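Packers wanted: seasonal, part time, Jinstead

Every packing ad promises a "dynamic environment." Ours is a marble-patterned tabletop, a flat carton blank and a yellow tray of artificial fruit, used for the Mustico display sets. If that sounds dull, stop reading now.

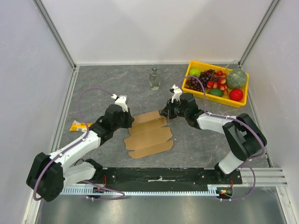
Carton blank and produce tray.

You fold the blank, tuck the flaps, fill the box and close it. We have heard plenty of applicants claim they can do this in their sleep. The trial is 10 boxes, and we look at the corners. A blank creased in the wrong place stays creased, and tape doesn't fix it — whatever your last supervisor told you.
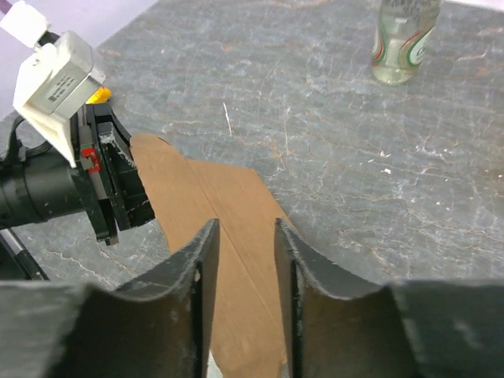

Shifts are up to 13 hours a week through January, starting at Hartley, our smaller site. Don't count on more. Other firms hint at permanent work; we have none to offer at present.
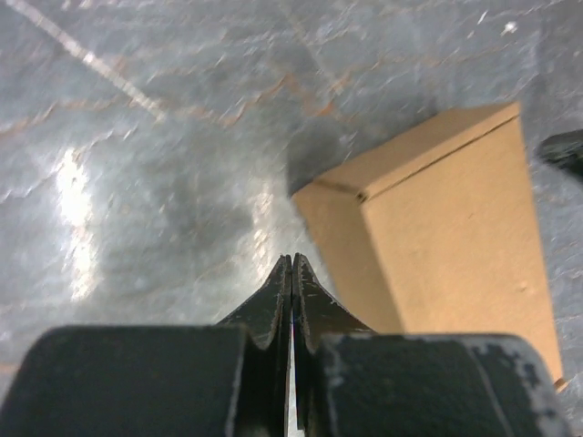 Cistel Packing Department

Experience is welcome but we don't put much faith in certificates. Bring shoes with a decent grip. Quote reference 134 when you apply, and tell us which hours you can't work. 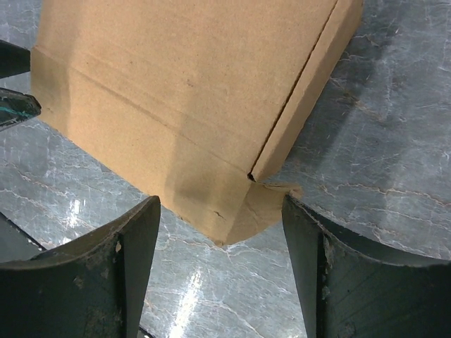
Anyone can fold a box, a former packer wrote to us after the last ad, but try making number 72 as square as the first. We'd hire that person back. Applications go to the Hartley front desk before 4 p.m.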